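Maiara Miranda
Thread on looking after our small gripper cell, for those who asked in July. I write it in short pieces, please read in order. 1/

We have one arm, one table, one parallel gripper with two black fingers and a small wrist camera. The cell is called Godoy. The name was there before me and I kept it. 2/

The work of Godoy is soft and awkward food. Fries, mostly. Take from a clear plastic tub, put on a tray, repeat. It sounds like a toy job, but it is hard on the setup, much harder than the metal parts we had before. 3/

First, the fingers. They are two black wedges with a flat tip. When I started, I thought fingers are something you screw on once and forget. After three weeks the grip was bad and I was changing the force every morning, going up and up. 4/

The force was fine. The tips had a thin film of oil and starch on the inner face, so thin that I only found it with my fingernail. Now I take both fingers off at the end of the shift and wash them in warm water with a little dish soap. 5/

Dry them fully before they go back. I once put them back with a bit of water behind the mounting plate and in the morning one screw had rust on it. A small thing, but I had to order new screws and wait. 6/

Tightening: do the two screws of one finger by turns, half a turn each. If you tighten one fully and then the other, the finger sits a little twisted. You don't see it with your eyes. You see it later, when every fry leans to the same side. 7/

Then close the gripper slowly on a strip of paper. Pull the paper. It should drag equally along the full width of the tip. If it slides free on one side, loosen and begin again. My record is five attempts in one morning and I had cold coffee at the end of it. 8/
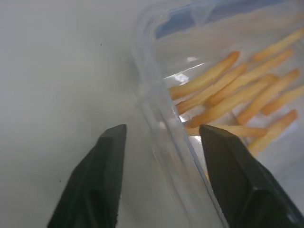

Next is the opening width. We ran fully open for a long time, because why not. But the tub has a wall, and a wide finger going down beside a wall will meet it. The tub moves a few millimetres and all your positions are now a few millimetres wrong. 9/

So I set the opening in the program for each task. For fries it is 54 mm on approach and 20 mm before the last part of the descent, when the fingers go inside. Your numbers will be different, please don't copy mine. Measure your own tub. 10/

I prefer to have one finger come down along the inside of the wall with some air between them, and never to straddle the wall. Straddling is how I broke my first tub. The gripper closed on the plastic with great confidence. 11/

About clear plastic. The camera does not like it, and I don't blame it. The wall bends what is behind it and every lamp in the room makes a white spot on it. Our software took one of these spots for a piece of food and tried to pick it up for most of an afternoon. 12/

What helped: I moved the lamp. That is all. It was straight over the tub and now it is low on the side, with a sheet of baking paper taped in front to make it softer. There are still some spots, but smaller, and they stay in one place. 13/

A friend from the Potus workshop told me to buy an opaque tub. She is right, of course. But the people who will use the cell in the end have clear tubs, so I train myself to suffer now and not later. 14/

Camera cleaning. Lens cloth only, no paper towel. I look at a saved reference picture and at the live picture side by side every morning. If the live one is milky, there is grease on the lens. Fries are generous with grease, also when you think they are cold. 15/

Check the camera bracket at the same time. Ours came loose so slowly that I did not notice, and the calibration moved with it. Now there is a line of white paint pen across the screw head and the bracket. If the line is broken, the screw has turned. It takes one second to look. 16/

Calibration itself I do after every finger change, even when the fingers are the same ones that came off. I skipped it once and the tips touched the table. No damage, but the sound stays with you. 17/

The cable is the part I respect most. On a wrist camera it bends with every movement. My log says the first one failed after 1076 cycles, which is a shame for a cable. It was my fault, I had tied it too short near the last joint. 18/

Now it has a loose loop there, as wide as my hand, and a soft strap in place of a cable tie. If you move the wrist by hand to both ends of its travel and the loop never goes tight, it is good. Do this with the power off, please. 19/

The table. I wipe it before each run with a damp cloth and then a dry one. Crumbs are a real problem - a crumb under the corner of the tub lifts it, and then the height is wrong on that side only, and you will look for the mistake in the software for two hours. 20/

I also put two small stops behind the tub, from the scrap box. Before that I placed it by eye against a pencil mark, and the wet cloth removed the pencil mark. You can laugh, I did also. 21/

About the food. The same fries can't be used all day. They dry and become stiff, and then the grip looks better than it is. We change them every 56 minutes. It is a strange number, it comes from the length of our test program, nothing scientific. 22/

Old fries go to compost. Several colleagues have asked. No, you should not eat them. 23/

Some people asked about rubber pads on the tips. I tried the Zalta ones for a while. The hold was good, but the oil made the glue weak and one pad stayed behind in the tub, between the fries. For food I went back to plain fingers, which I can wash properly. 24/

If you really need a pad, choose one that is fixed mechanically and in a colour that no food has. Then at least you can find it. 25/

My morning order, for copying: wipe table, check paint line, clean lens, compare pictures, fingers on, paper test, calibrate, ten slow picks at low speed with my hand near the stop button. Then normal speed. 26/

The slow picks are the part everyone wants to skip. I wanted too. But most of the problems in my log were found there, with the arm moving like an old cat, and they cost me nothing. 27/

Thank you to the Justudov forum, where I took the idea with the paint pen. I will write separately about the log itself, as it is a messy spreadsheet and I am first going to translate the column names to English. 28/

Small correction to 10/: both widths are measured between the inner faces of the fingers, at the tip. Two people already wrote to me about it. 29/29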